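Robotics club thread, as promised to everyone who asked what we do in there all afternoon. Short version: we teach a computer to hang up kitchen utensils, very slowly. Long version below, grab a cuppa.

1/ The task
Our student project this year is called Puvov (Maarten Dijkstra named it, I've stopped asking). The goal is a two-armed setup that can put together a utensil stand and hang spoons and spatulas off it. Sounds like nothing. I thought so too, back in September!

2/ The tools
We collect all our demos with hand-held grippers, one per hand. You squeeze, the fingers close, everything gets recorded. The linkage design is one we borrowed from last year's team and then fiddled with for weeks — new bushings, new finger pads, new arguments. My favourite bit is the pads. We tried bare plastic first and anything round just skated out sideways. The fuzzy ones grip a tube really nicely, even if the edges go scruffy after a while.
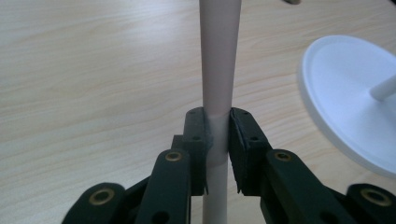

3/ The numbers
We set ourselves a target of 800 good demos for the stand on its own. With the hanging tasks added in we're at 2,278 recorded and the final goal is 3,524, a number Ward Martens got out of a spreadsheet and has defended with his life ever since. My personal best is 70 in one arvo. My wrists were not grateful.

4/ What counts as a good demo
Smooth, no dithering, both hands in view of each other when they need to be. If you change your mind halfway, bin it and start again. The new kids always want to save a messy one. I get it, I was the same, I once spent ages arguing for a run where I'd dropped the spoon and caught it on the way down (it was a great catch, still got binned).

5/ Two hands are harder than one
This is the part I didn't see coming. Your left hand has no idea what your right hand is up to once you can't feel anything with your fingertips. You end up holding a long skinny rod by one end, trying to judge where the other end is, and it's a bit like parking a caravan. We practise passing stuff between grippers before anyone's allowed to record.
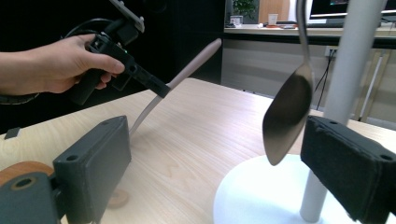
So our rule now is that you talk out loud while you're doing it. "Left closing, right letting go." You feel like a total goose for the first ten minutes and then it just becomes how you talk. I caught myself doing it while unloading the dishwasher at home and Mum asked if I was all right.

6/ Spoons
Spoons are awful. Long handle, all the weight in the bowl, and they swing the second you let go. Grab one too high and the bowl wanders off on its own little holiday. Grab it down near the bowl and it behaves, but then the hook end is miles away from where you're looking. We've gone with the low grip for now. The spatula is heaps easier because it's flat and it stays where you put it.

7/ Training
Once a batch is cleaned up it goes off to the lab machine, which is named Lellurent and sounds like a hair dryer. Training runs overnight. In the morning we try the result on the arms and colour in a chart on the wall: green for hung, orange for nearly, red for "on the floor". There's a fair bit of orange at the moment. The reds are mostly spoons, see above.

8/ What's next
We're showing Puvov at the Ploltance student day on 20/06/2022 and I'd love for it to manage one whole stand, start to finish, without any of us leaping in. If you're at the uni and fancy a go on the grippers, come by! You don't need to code, you just need patience and decent forearms.
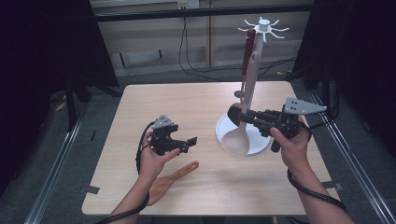 Verbeke replied: Have you tried starting each spoon demo from a different spot on the table? We kept ours too tidy one year and the arm fell to bits as soon as a judge nudged something.

9/ Good shout, and no, not enough! We shift the spatula around a lot but the spoons tend to start in the same couple of places. I've put it to the group chat and Ward is already redoing his spreadsheet. Will post the next chart when there's more green on it.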